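Sharing Shelves: What We Learned About Borrowing Kitchen Things in Brornham

Final report, household studies project

Introduction

When our group first sat down in October to choose a topic, we had a long list of grand ideas and, to be fair to us, most of them would have needed a whole year and a grant. What we kept coming back to was a much smaller question. Why do people buy things for the kitchen that they use once or twice, when the person next door has the same thing sitting in a cupboard? Two of us had just moved into apartments and bought waffle irons in the same week, so the question felt rather close to home!

Brornham has a lending shelf called Givo, in the entrance hall of the Kiron building, where anyone can take a kitchen item and bring it back when they are done. We decided to study how people use it, and what keeps other people away.

How we worked

We interviewed 18 residents, of whom 17 let us use their answers (one changed her mind afterwards, and we were happy to respect that). We also read through the sign-out notebook, which is a lovely thing in its own right, full of recipes and apologies for late returns. Most of the interviews were done over coffee in people's own kitchens, and they ran longer than we had planned – people really do like to talk about their pans.

What we found

Large items go out most before holidays: roasting pans, stockpots, the big salad bowls. Baking tins are borrowed all year. Cups and plates hardly move at all, even though the shelf has plenty of them, and several people told us they would feel odd drinking from a borrowed cup but had no such feeling about a borrowed pot. We had not expected that, and we spent a good part of one evening arguing about it.

The people who never borrow gave us 3 main reasons. They worry about breaking something, they are not sure the items are clean, or they simply forget the shelf is there. The last group was the biggest.
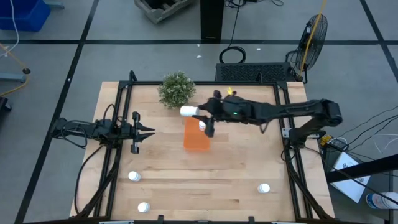
Cups deserve a few more words, as they were the subject we disagreed on most. One resident on Sethi Street said that a cup belongs to a person and a pot belongs to a meal, and we think there is something in that. Plainness seems to matter too. A simple white cup, like the one lying on its side in the gripper over the wooden tabletop, was what people said they would accept for a party, while anything with a name or a joke on it felt like somebody else's. If we were running Givo, we would keep a matching set of plain ones together in a box and lend them out for birthdays.

What we would do next

The town newsletter reaches more than 4,000 homes, and a short notice before the holidays would surely help with the forgetting. We would also like to go back in spring and read the notebook again, and the waffle irons are going on the shelf – both of them.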